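Home | Syllabus | Handouts | Readings | Contact

Print this page | E-mail this page

Course 3707: Everyday Objects and What We Say About Them
Handout for Unit 3: The Closed Box
Revised 28th September

Read this before the session and bring it with you. The reading from Yu is optional, and I have doubts about it that I'll get to below.

Why a box

Most courses on household objects start with the chair. I don't like starting with the chair. Everyone has opinions about chairs and the opinions are mostly borrowed. A small wooden box with a lid and a catch gets far less attention, and the claims made for it are easier to test at a table.

The usual claim, repeated in the Dadanus catalog essay and in a good many craft blogs, is that a closed box "invites" the hand. I have never been sure what this means. If it means that people who see a closed box tend to want to open it, then we ought to be able to say which people, how often, and compared with what. The essay offers one anecdote and moves on. Treat it as a hunch.

A second claim is that the catch tells you where the front is. This one is better. A rectangular box without hardware has two long sides that may look just alike, and you have to turn it or try the lid to learn which one opens. Put a metal clasp in the middle of one long side and the question is settled, at least for anyone who has met a clasp before. Whether it is settled for a child of 3 is another matter, and I would not take the essay's word for it.

What the finish does and doesn't tell you

Students write "mahogany" whenever a box is reddish brown. Please stop. Stain is cheap, and a printed grain on a thin skin can fool you from across a room. Unless you have looked at the end grain or the inside of a joint, write "wood-grain finish, reddish brown" and leave it there. The same goes for "brass." A gold-colored latch is gold-colored. It may be plated steel. If you have a magnet, use it, and say in your notes that you did (a magnet that doesn't stick still won't prove brass).

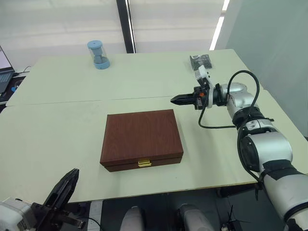
The line between lid and base deserves more care than it gets. On a box that shuts well it is thin and runs at an even width from corner to corner. On a tired box it opens up toward one end, often the end away from the hinge that has worked loose. Sellers like to say that a tight line means good workmanship. It may only mean that the box is new, or that it has been kept somewhere dry. Come back to it in May, after a damp spring, and look again before you praise anybody.

The latch is also oversold. The Bulturora guide calls a small front clasp "secure." Against what? It will keep a lid down if the box is tipped, and that is useful. It won't stop anyone who wants to get in. I'd call it a closure and save "secure" for things with a lock.

On the survey

Yu reports that out of 1000 people asked, 300 kept at least one box whose contents they could not name. It is a nice figure and it gets quoted a lot. Note that the people were asked at a storage fair. Note too that "could not name" was never defined: does "some buttons, I think" count? I would not build an argument on it.

Table exercise

Work in pairs on a plain, cleared patch of table. Set the box down with a long side toward you and keep it shut for the first part. Write down:

- what you can tell by looking only
- what you think you can tell, and what would show you were wrong
- which words in your notes came from a catalog

Then lift the box, without opening it, and add what the weight and any rattle suggest. Cross out nothing. Only after that undo the latch and open the lid. Mark each earlier guess as right, wrong or still open. In past years the "still open" column has been the shortest, and I suspect that is wishful marking.

Boxes go back on the Brullavero shelf with the latch fastened. If one won't fasten, tell me and don't force it.

Written work

One page, due before the next unit. Pick a single claim from the Dadanus essay or the Bulturora guide and say what evidence would be needed to believe it. I am not interested in whether you like the box.

Contact the course office | © Course 3707 handouts | Back to top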